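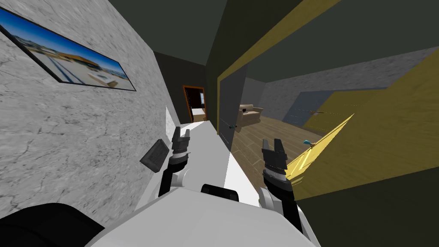

Flindholm Picture Hanging Rail, 2 m kit
Sellthorpe Wall Hardware
$213 including GST
In stock, leaves the warehouse by 2 pm if you order before lunch

The Flindholm is a strip of aluminium that you screw to the wall once, so that you can change your mind about the pictures for the rest of your life. Cords hang down from the rail, hooks slide up and down the cords, and the frames hang on the hooks. Move a picture left by pushing it left. Move it up by moving the hook up. Filling and repainting don't come into it, and neither does standing on the bed while someone at the other end of the room says "bit more" for ten minutes.

Our design goes back to a gallery rail that Panagiotis Lambrakis bent up in his shed for his sister's café. It held, but it looked like part of a bus. The one we sell now is slimmer, has rounded ends and disappears fairly well under a cornice once it's painted. He still has the original up in the café and will defend it if asked.

What's in the box

One 2 m rail, white or raw aluminium
Four clear cords, 1.5 m long
Eight sliding hooks with a side screw
Rail clips, screws and plasterboard anchors
Two end caps, plus a spare because everyone drops one behind something
A paper drilling template
Instructions, four pages, mostly drawings

How much it holds

The whole 2 m rail takes 38 kg, provided the clips are fixed into studs or solid masonry and spread evenly along the length. On plasterboard anchors alone, halve that. We know the packet of anchors you have in the kitchen drawer says something more exciting. Halve it anyway.

Each cord takes 10 kg. If you have a heavy mirror, hang it from two cords and keep them apart by at least half the width of the frame. We had the sliding hook loaded and released 2,000 times on the bench before we settled on the current side screw. The earlier thumbwheel let go a little past the halfway mark, and Periklis Papadakis, who was doing the testing, had taken his shoes off.

Fitting it

Hold the template against the wall just below the ceiling or cornice and check it with a level. Don't measure down from the ceiling and trust the ceiling. Ceilings are the least reliable thing in most houses, and in a Federation cottage the rail will look crooked if it's level and be crooked if it looks level. Pick whichever bothers you less. The hooks don't mind a few millimetres of slope.

Drill, fit the clips, then press the rail up and in until it snaps. It makes a loud noise the first time. That is the right noise. Slide the cords in at the open end before you put the end cap on, or you'll be taking the end cap off.

On brick, use a masonry bit and the longer screws. On tile or polished stone, start slowly with a diamond bit, no hammer, and put a bit of masking tape over the mark to stop the bit wandering. Thin stone veneer is a job for somebody with insurance.

Check for wires before drilling above a light switch or power point. Cables usually run straight up from them, and they weren't put there with your holiday photos in mind.
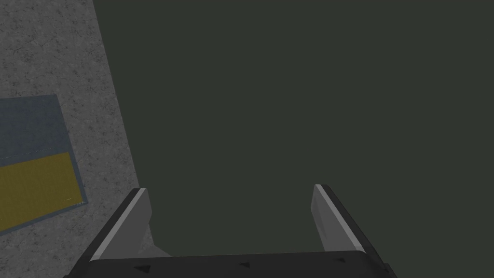 Computer render. Screen colours vary.

Painting the rail

The white rail comes primed and takes ordinary water-based wall paint. Two thin coats, and keep the brush out of the channel. Fotini Politis in our office painted hers the same dark green as her hallway and filled the channel completely, so she now owns the only permanent hanging arrangement we've ever sold. Raw aluminium can be painted too, after a light sand and an etch primer.

Will it do a long frame?

Yes. Wide, shallow frames are what the rail is best at, as they tend to tip at one end when hung from a single nail. Use two cords and set both hooks to the same height with a tape measure. Frames with a single wire across the back should have it swapped for a D-ring on each side. Most framers will do this while you wait and look at their cards.

If the frame leans out from the wall at the top, put felt pads on the bottom corners or raise the D-rings. If it leans a lot, it was probably made to stand on a shelf.

Extras

Steel cable instead of clear cord, per pair, for people who want to see what is holding things up
Corner connector, inside or outside
Extra hooks, bag of four
Nikolaidis locking hook, which needs a small key to remove and is popular with dentists' waiting rooms
Extra 1 m rail, cut square, joins with the supplied pin

The Unetent ceiling rail uses different clips and won't join on. Several people have made it join on. Please don't send us the photos.

Returns

Send it back within two months if the rail hasn't been cut. A rail that's been cut is yours, even if it was cut in the wrong place, and even if the saw was borrowed. Cords and hooks are guaranteed for ten years. The paper template isn't guaranteed at all, but we'll post you another.

From customers

"Went up in an afternoon. My partner has moved the pictures every week since. I'm not sure this was an improvement." Mathis Poulain

"Good solid rail. Instructions assume a helper and mine had gone to the shops." Christos Chatzigeorgiou

Raw aluminium in the 3 m length is back in October. Call or email for anything longer, and tell us how wide your front door is before we quote on delivery.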